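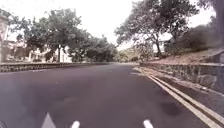 Residents' groups should stop signing alarm response contracts they have not read

When our estate in Monside last renewed its alarm response contract, the whole thing took less than five minutes. The old agreement was held up, someone said the price had gone up a little, and hands were raised. I raised mine too. I had not read it, and I doubt many of the others had.

I read it in January, after a false alarm at the pump house led to a bill. The contract is 17 pages long and most of it deals with what the company will not do. It will not enter a building without a keyholder present. It will not wait on site for longer than 8 minutes unless we pay for the extra time. It promises to "attend promptly", and the word promptly is not defined anywhere.

None of this is dishonest. The company wrote a contract that suits the company, as you would expect. My complaint is with the rest of us. We pay 4000 pounds a year for the service and we treat the paperwork as a formality.

The first thing I would change is the response time. A contract should give a figure, and it should say what happens when that figure is missed. Plenddale, the next estate along, has a clause that takes money off the quarterly bill for each late attendance. They asked for it and they got it. We could have asked at any renewal.

The second is the keyholder list. Ours had two people on it who moved away years ago. If an alarm had gone off at night, the operator would have rung a number that no longer worked, then another, and then logged the call as closed. Under the contract that counts as a completed response and is charged in full.

I would also want the call log sent to us every quarter. At present we have to request it in writing and pay an administration fee. I asked for last year's log and found that almost 70 per cent of the calls came from one faulty door sensor. Replacing the sensor would have cost less than two of the call-outs it caused.

Some neighbours say that going through a contract line by line will spoil a good relationship with the firm. I do not agree. We have used two firms in my time here, Harju and then Jilik, and the staff I met from both were polite and seemed to know their work. They would be no less polite if we knew what we had bought. A clear agreement probably makes their job easier as well, as the operator on the night desk would know exactly whom to ring and for how long to keep trying.

Others say the alarm itself does most of the good and the response hardly matters. That may be true. If it is, we should stop paying for the response and put the money into better locks and lighting. What makes no sense to me is paying for a visit without knowing when anyone will come or what they are allowed to do once they arrive.

Our contract comes up for renewal again this year. I have asked for it to be sent round to every household before the meeting, with the keyholder page on top.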